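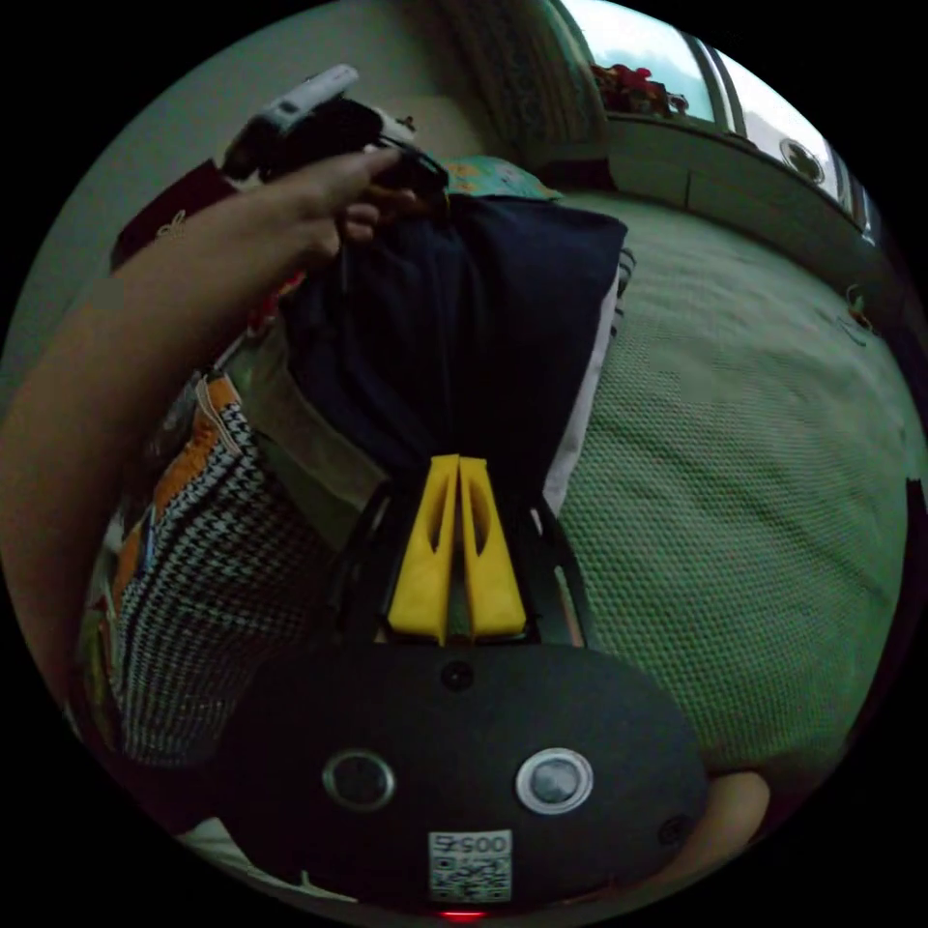
*Ateş*

It took me until January to admit that the bedroom closet had gotten away from us, and most of the year since then to do something about it. We moved into the apartment in Pronstead with 16 boxes of clothes and linens (I still have the labels, in a drawer, for no good reason) and a lot of it went straight onto the shelves the way it came out, winter things under summer things and the spare bedding on top of everything. 

I do all of this on the bed. I've tried the floor and I've tried the dining table, but the bed is the right height for my back, and you can't go to sleep until you've cleared it!

**The navy one.** Big, dark and heavy-looking, hanging in folds from one hand, with a strip of white running down beside it. Navy is my favorite color to put away and my least favorite to look after, as every bit of lint in Pronstead seems to find it. I go over dark things with a brush before they get a spot in the closet, and then once more by the window.

**Off to the side.** The black-and-white houndstooth with the orange trim, and something soft and beige tucked in next to it. I have a real weakness for houndstooth - my grandmother had a coat in it that I was allowed to wear around the house - and the orange edge cheers me up every time. The beige is a bit wrinkled, but I've made my peace with wrinkles.

The shelf bins I've been using are the Prandeck ones, the 17-inch size, which fit our closet with a finger's width left over. I lined them with paper from a roll I bought in Dratach years ago, 200 feet of it, and I don't believe I'll ever see the end of that roll. The hall cupboard comes next, and after that the sewing things.

Page last updated Nov 23, 2023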